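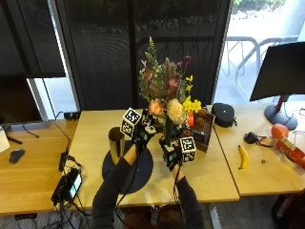
Can I join an evening language class at intermediate level if I only did the language at school?

Most schools will let you, provided you sit a short placement test first and are willing to be moved down a level once they've heard you speak.

Longer version of my situation, as the box above only let me have one line. I did five years of Spanish at school and came out with a decent grade and a lifelong ability to ask where the swimming pool is. I have not used it since. The Wihongi school in Zakgate runs an intermediate evening course, and I'd sooner do that than the beginners', where I am told week one is the alphabet. The trouble is that the course page says "intermediate or equivalent" and I have no idea what I'm equivalent to. The online test gave me 70 per cent, but it was all multiple choice and I have always been lucky at those. Fees are non-refundable after the second week. Has anyone gone in at this level after a long gap, and did you survive?

Posted 20 Jan 2023

Danilo Umali
I did more or less this with Italian at the same school, so I'll tell you how it went.

The online test only checks whether you recognise things. You will recognise plenty. Then you get a ten-minute chat with a teacher, which they call informal, and during which I described my brother as a kind of soup. That chat is what decides your level. Ask for it before you pay. They don't push it on the website but the office will book it if you ring.

I was put in lower intermediate, sulked, and was the third worst in the room. There were 8 of us and the two who were worse had both missed the first class. By the end of term I had stopped translating in my head before opening my mouth, or at least was doing it faster.

A few practical bits. You can swap groups in the first two weeks without paying again, so long as the other group has a space. The later evening class fills up last. They do set homework, and it does get checked, out loud, by going round the table. Don't buy the textbook until your level is settled, as I own two and one of them is propping up a monitor.

If you want to warm up beforehand, skip the grammar tables and listen to something slow every day. I used the Gruvia podcasts. They are very dull, which helps, as you can guess what's coming.

Tumelo Msimang
Agree with most of that, but I'd argue for beginners' part two if they run it this term. It's usually listed separately and people miss it. No alphabet. It starts around the past tenses, and in my experience that's the exact spot where school Spanish falls down a hole.

I went straight into intermediate after a very long gap and spent the whole of the autumn nodding. The teacher was kind about it, and I learned to nod with a good accent. I dropped down after Christmas and got on much better. I've now got a list of 537 verbs on cards and can use a good few of them in company.

Also check whether the fee covers the conversation hour. Mine did, but you had to sign up for it separately, and I found this out in August when the course was over.

clindix_fan
just use Clindix its free. havent done spanish on it but my cousin has and shes in Peru now (for work)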